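4.3 Fitting the cloth to a round table

The Bukeo table cover comes in one piece with a drawstring hem. It fits round tables from 35 to 46 inches across. For smaller tables, order the Fellport size instead.

Before you start

Clear the table and wipe the top with a damp cloth. Let it dry fully. Crumbs left under the cover will show as bumps and can wear through the backing over time.

Check that the hem cord is loose at both ends. New covers are shipped with the cord tied.

Fitting the cover

1. Unfold the cover on the floor, printed side down, and find the cord opening.
2. Turn it over and lay it across the table. Keep the cord opening on the side nearest the wall.
3. Pull the cloth out from the center with flat hands until the overhang is the same all the way round. It should be nearly 8 inches.
4. Draw both cord ends evenly. Stop when the hem sits under the rim.
5. Tie a bow and tuck it up under the table top.

CAUTION: Do not use a double knot. The cover must come off quickly if something hot is spilled on it.

NOTE: Pedestal tables may need the Jullov clips (sold in packs of 20). Space them evenly and push each one on by hand -- do not tap them with a hammer.

Creases

Fold lines drop out within a day or two. To speed this up, iron the cover on the reverse side at a low setting before fitting. Never iron it on the table.

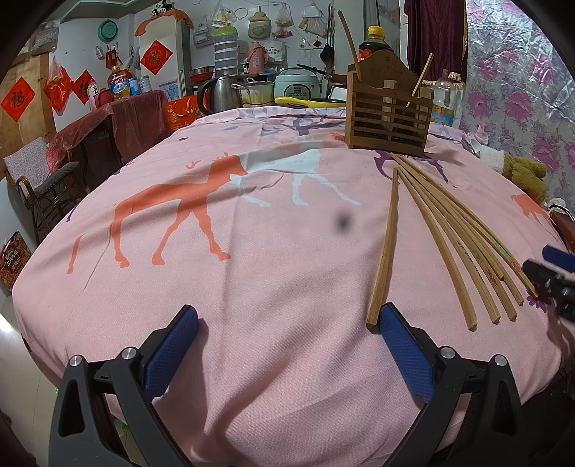
Giraffe print, pink, on a round table.

Patterned covers have no top or bottom, so they may be turned at any time to spread the wear. Plain covers in the Chrysikopoulos range have a woven border and should be lined up with the rim each time they are refitted.

For washing, see 4.4. Remove the cord first.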